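Sorting and Counting Stock for a Hook-a-Duck Stall

Final report, Small Enterprise module
Author: Dinesh Rajan
Team: Plitia

1. Background

Our team was asked to plan and cost one stall for the college summer fair in June. We chose hook-a-duck. The equipment is cheap to store, the rules need no explaining, and small children can play it as well as adults. My part of the project was the stock: choosing the ducks, checking them, and working out how the prize marking should be done. Pricing and layout are covered in the reports by the other members of the team.

2. Choosing the ducks

We looked at two products. The first, which we refer to by the seller's name Gavon, is a plain bath duck with no fitting on it. The second, from Chowdary, comes with a loop already fixed to the head. The looped duck costs more per piece but can be used straight out of the bag. The plain duck needs a screw eye put into the head, and the hole then has to be sealed so that water does not get in.

I fitted screw eyes to a small batch of plain ducks to see how long it would take. The first few were poor. The eye went in at an angle and the hook slid off it. Starting the hole with a bradawl made it much easier, and after that each duck took under a minute, plus drying time for the sealant. Two of the early ones leaked and were thrown away.

We decided to order mostly plain ducks in yellow and keep the other colours for the better prizes. This was partly cost and partly that players like to have something to aim for. A tank of one colour looks dull – several people in our trial group said so without being asked.

3. Checking

Every duck was looked at one at a time on a white table. I tried a grey worktop first and went back to white, as marks and thin patches of paint were easier to see against it. The checks were the eyes, the beak, the seam and the base. The eyes are small dots and are the part most often printed badly. A duck with a faint eye still floats, but parents notice it when it is given away as a prize.
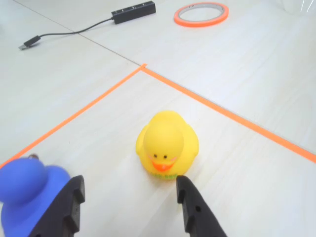
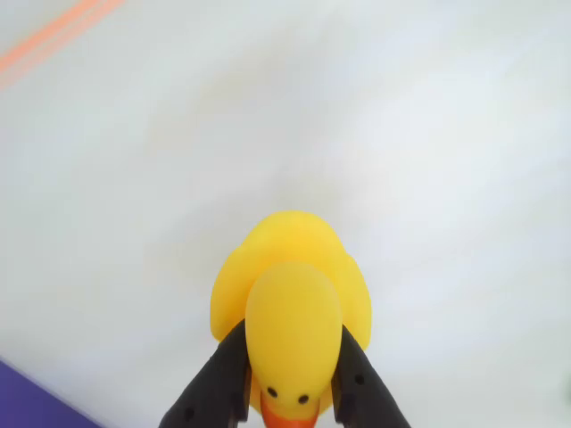 The float test came next. I used a storage tub filled to a depth of 800 mm at first, which was far more water than needed and very heavy to empty. A washing-up bowl did the same job. A duck passed if it came upright again after being pushed over on its side. Plain ducks with a screw eye are slightly top-heavy, and a few of them stayed on their sides. Gluing a steel washer under the base cured this in most cases.

4. Marking the prizes

The prize mark goes on the base, where the player cannot see it until the duck is out of the water. We tried three ways of doing it: permanent marker, enamel paint and a vinyl sticker. The ducks were left in the bowl overnight and handled the next morning.

The stickers came off first. Their edges lifted and they could be rubbed away with a thumb. The marker stayed on but smudged if it had not been left long enough before going in the water. The enamel paint was the best of the three, although it is slow and needs a second coat on yellow. We used enamel for the top prizes and marker for the rest.

5. Quantities

The plan assumes 900 plays over the afternoon. The ducks go back into the tank after each play, so the number of ducks is much lower than the number of plays. The giveaway prizes are what run out. For these we priced a bulk box of 3000 mini ducks from Zurodden, but the box was too large for one fair and we had nowhere dry to keep the remainder. The final plan uses smaller bags, even though the cost per duck is higher.

6. Problems

The sealant smelled strongly and could not be used in the room we had been given, so that work was moved outdoors and lost us time when it rained. The plain ducks also came in two slightly different sizes within the same order. It made no difference to the game, but the larger ones did not fit the egg trays I had been using for drying.

I should also have kept a written record from the start. For the first batch I only put the failed ducks in a separate bag, and later I could not say which of them had failed for paint and which for floating. From the second batch on I used a tally sheet with one column for each fault.

7. Recommendations

Buy looped ducks for the top prizes and plain ducks for everything else. Drill before fitting the eye. Paint the bases a full week before the fair, and dry the ducks completely before they are bagged, with the seam facing down. The tally sheet and the price list are in Appendix A.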